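The Case Against the Recessed Table

Furniture catalogs have spent the last few years selling tables with things sunk into them. A dark glass panel, a tray, a charging surface, a display: the item changes, but the principle is constant. Something that used to sit on top of the table is lowered into it, a thin rim covers the joint, and the price goes up. I want to argue that for a shared work table this is a bad trade, and that the evidence is in the cleaning.

A flat top is wiped in one motion. The cloth starts at the far edge, travels to the near edge, and takes the crumbs with it. The operation needs no skill and no inspection. A recess breaks the motion in two. The outer surface can still be wiped toward the edge, but the sunken area has no edge to wipe toward. It has four walls and four corners, and whatever is inside has to be lifted out. A damp cloth pushed across a recess moves dust to the far wall and leaves it there.

I kept a cleaning log for our office in January, when we had both kinds of table in use. A flat top took 13 seconds on average. A top with a recess of similar overall size took 62. The difference was almost entirely in the corners. Desta Ayele, who repeated the measurements with a different cloth and a spray bottle, got the same ratio within a small margin. She also noted that people who were short of time cleaned the outer surface and skipped the recess, and the log supports her.

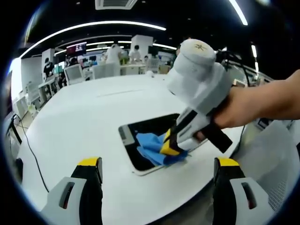

Blue cloth in the recess of a white round-edged table.

The material makes it worse. Recesses of this type are usually dark and glossy, and a dark glossy surface shows every fingerprint and every streak the cloth leaves behind. A white matte top hides a week of use. The sunken section hides nothing, so it looks dirty soonest and is the slowest part to clean. If a designer had set out to place the least forgiving finish in the least accessible position, the result would be much the same.

There are two serious arguments on the other side. The first is that a recess keeps things from rolling off. I accept this for pens and small screws. A loose tray with a low lip does the same job, costs very little, and can be carried to the sink. The second argument, which Tekle Gebru made to me at some length, is that a flush or lowered surface keeps sight lines clear across a meeting table. This is true of equipment that would otherwise stand tall. It is not true of a tray or a flat panel, which would add very little height if it were simply laid on top.

Then there is repair. When a loose item fails, it is unplugged and taken away. When a sunken one fails, the table goes out of service with it, and after the repair there is often a hole of a size that no current product fits. Our quote for replacing one top, without legs, was 3,293 dollars. The Brikov table next to it has a plain surface and has needed one new foot.

Cloth choice can reduce the problem a little. A dry microfiber cloth, crumpled and pressed into the corner, lifts more than a folded one, because the loose folds reach where a flat edge will not. Spray should go on the cloth, never into the recess, where it collects against the rim and works its way under. Two passes are enough if the cloth is turned over between them. These are workarounds, and a table should not need a procedure.

My recommendation to anyone ordering for a shared office is narrow. Buy the flat top. Put trays, panels and power units on it as separate items, and route the cables over the side - untidy, perhaps, but each one can be reached and replaced. Reserve the recess for rooms used a few times a month by people who bring nothing to eat.

Kiros Seyoum

Contact | Copyright Notis 19 June 2019 | Back to top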